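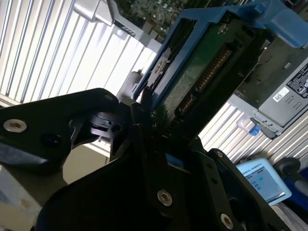
*Hex screws on matte black, close up.*

**Thread: Keep the old family desktop going, or let it go?**

### nilmini_khan

Hello everyone, and sorry in advance for the length. My mother has kept the family history on the same desktop computer for as long as I can remember, and it has gotten so slow that she puts the kettle on while it starts. She has 1456 scanned photos on there, plus the letters my great-uncle wrote home from Sarkar (mostly about soup, bless him), and all of it is filed in a way that only she understands.

My brother wants to buy her a laptop and be done with it. I priced a few repairs in Pultton and came out at around $200, and he says that's silly money for an old machine. But she knows where everything is! She has a sticky note for every step. Would you fix it or move her over?

### paulajitaru

Hi Nilmini, Paula Jitaru here, from the old Grulow family history board (I think we talked about parish registers once?). I'd fix it, and I'd start with the drive. Going from a spinning drive to a solid state one made my own desktop feel like a different computer, and I kept my same messy folders and my same ugly wallpaper. It's a gentle sort of change for a parent who likes things just so.

Please copy everything before anybody picks up a screwdriver, though. Two copies, and one of them should live at your house.

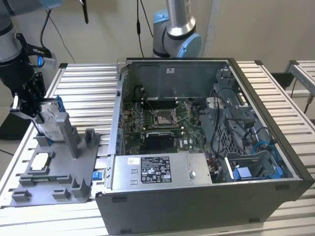
### dedach_dan

I'm going to disagree with Paula, in a friendly way. I spent years fixing up desktops for my in-laws, and every repair bought us a little while before the next thing went. First the power supply, then the fan, then something on the board that I never did figure out. I could have bought them a nice laptop with what I spent, and had my weekends back.

Your brother has a point. What matters is the photos and the letters, and those will move anywhere.
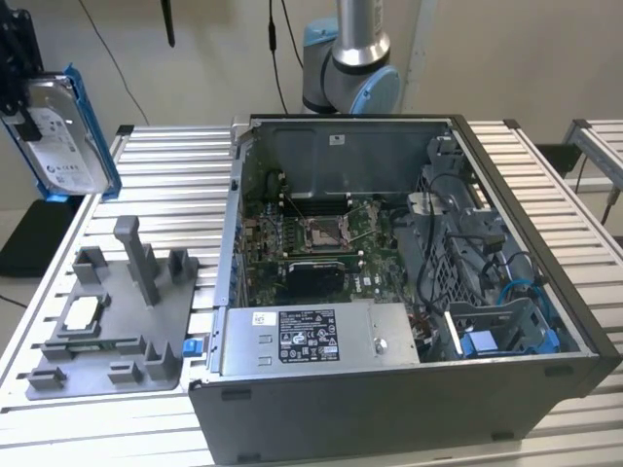
*Dell desktop with the side panel off and the CPU socket open.*

### paulajitaru

Dan, I hear you on the weekends, but look how much room there is inside one of these! You can get your hands in. My laptop needed a new battery last October and the shop wanted to keep it for 4 days, and I was beside myself.

I'd also say that moving the files is the easy half. Teaching somebody a new keyboard, a new screen and a new way of finding the letter from Sarkar, that's the part that ate my whole winter when we did it with my dad.

### dedach_dan

Fair enough, the teaching is real work. I'd still rather do it now, while she's well and curious, than in a hurry after the old one quits. Could she have both for a while? Old one on the desk, new one on the kitchen table.

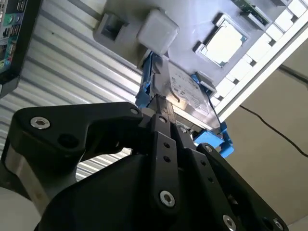
*Black links and silver screws, with a gray panel overhead.*

### nilmini_khan

You two are wonderful, thank you. I read all of this out loud to Mom over tea and she is firmly on Paula's side, although she did ask what color the laptops come in, so Dan, don't lose hope.

I'm going over this evening with an external drive to make the first copy. If anyone has a good way of naming scanned photos when half the people in them are called George, I would love to hear it.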